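Packing Small: notes for session three
The handbag kit, or pouches and packets

Tutor: Elvira Sotelo
Room 12, kettle on from half past six

Carrying on from last time, when we ran out of evening halfway through the coat pockets. If you missed it, Kyriaki Gkikas has very kindly typed up her own notes and there are copies in the tray by the door. They're better than mine, so do take one.

Tonight is all about the little stuff. By that I mean everything that ends up at the bottom of your bag with the crumbs: tissues, plasters, hair things, the spare pair of tights, the packet you were given on a plane and have been carrying round ever since. My own bag weighed in at 363 grams of "little stuff" last April and I was quite ashamed of myself (the purse wasn't even in it!).

Start with the tablecloth

I always sort on a cloth. Mine is the yellow and white gingham one you're all sick of by now, and I like it for this because small things show up against it and a check gives you a ready-made grid. You can put one kind of thing down one side and another kind along the top and nothing wanders. A tea towel will do. A bedspread won't, you'll lose your lip balm in it.

Tip everything out in one go. Don't pick things out of the bag one at a time, you'll start making decisions before you've seen the lot, and then you'll find a second packet of whatever it was and have to go back.

Soft things, crinkly things

My first sort is by feel, which made Norbert Győri laugh when I said it in the autumn group, but he does it now. Anything soft goes one way and anything that crinkles goes the other. The soft pile is fabric, wool, loose hankies, little bags. The crinkly pile is whatever comes in plastic or foil. They pack quite differently. Soft things will squash into a corner and stay put. Crinkly things have air in them and spring back at you, and they've got seams that catch.

The drawstring pouch is my favourite soft thing of all and I'd like everyone to leave the course with at least one. Satin is lovely because it slides in and out past everything else. It's also a bit of a menace because it slides off the table, the chair and your knee.
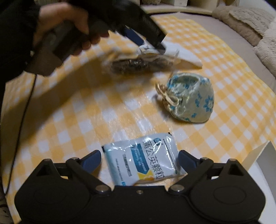

Fig. 1. Flowered satin-like pouch with its cord in a loose bow, and a plastic-wrapped packet waiting its turn.

A few words on cords. A loose bow is fine at home, and pretty, but in a bag the loops hook round keys and you pull the whole lot out at the bus stop. For travelling, draw the neck tight, wrap the ends once round and tuck them under. If the cord is braided it'll hold like that all day. Thin ribbon doesn't hold nearly so well and I'd swap it. Chrysoula Vasilakis has been using narrow elastic in place of cord on hers, and I'm not convinced, but bring yours along and we'll argue about it.

How full should a pouch be? Fill it until it slumps a little when you stand it up. If it sits up like a tennis ball you've overdone it and it won't mould itself round its neighbours. I know some of you like them crammed. Try it my way for a week, then do as you please.

Wrapped packets

Next, the crinkly pile. Go through it with three questions in mind. Do I know what this is? Would I use it if I were stuck somewhere? Is it sealed?

If you can't tell what it is, out it goes, or open it and find out. Clear plastic is easier on this score, you can at least see the colour of what's inside, though dark things in shiny wrapping are a nuisance under our strip lights and you may need to turn them about a bit. Where a packet has a lot of spare wrapping at one end, fold the spare bit underneath and lay the packet on it. I don't bother with tape. Marites Baluyot uses one of those Tivmont clips, the tiny ones, and says she's never looked back.

Foil packets are the ones I really wanted to get to. Single-use things very often come this way: wipes, sachets, and the one I took out to talk about, which says DISPOSABLE on it and SEAT CUSHION underneath, with the same sort of thing in Chinese above. For the loo, in other words! Several of you pulled a face, but I'd far sooner have one of these in my bag than a fourth biro. It's tall and narrow with flat sides, so it goes in against the wall of the bag, standing up, where it takes no room to speak of. Laid flat on the bottom it only gets sat on by everything else and the seal at the top gets more and more crumpled.

Which way up? I don't mind if the writing's upside down so long as you can tell one packet from the next when you look in from above. What I do mind is foil next to wool. The corners of a sealed edge are sharper than you'd think and they'll find a loop and pull it. So if you carry anything crocheted or knitted, with ruffles especially, it wants to be in a pouch of its own or on the far side of the bag from the packets.

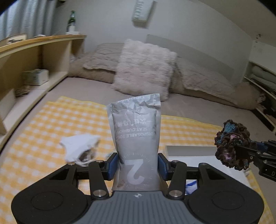
Woolly bits

Crochet and knitting get a short section as we'll do them properly in session five. Dark brown with a few bright patches is my idea of a practical colour scheme, you can find it in a black-lined bag and it doesn't show the fluff. Scalloped and curly edges should be rolled inwards, gently, with the frill on the inside. Please don't fold them flat under a book, which I have seen done, in this very room.

If it's going in a pouch, put the roll in end first and let it open up by itself. No poking.

Putting it back in the bag

Tall flat packets first, against the side. Then the pouches, heaviest lowest. Woolly things on the other side. Anything you reach for every day goes on top and you're allowed exactly one exception to all of the above (mine is a mint tin).

Shake the bag once before you zip it. If something rattles, have another look.

For next time

Bring one bag you use every day, unpacked and unedited, no cheating on the bus.
Bring a cloth to sort on, checked if you've got it.
If you're sewing a pouch, the Nukley pattern sheet is in the tray too. Cut the cord longer than you think.
Weigh your little stuff before and after, and write both down. Marites got hers to 128 grams and I'd love somebody to beat it.

We'll be in 304 for session four as the painters are coming in, so it's up the stairs and past the lockers. The lift does work if you hold the button down.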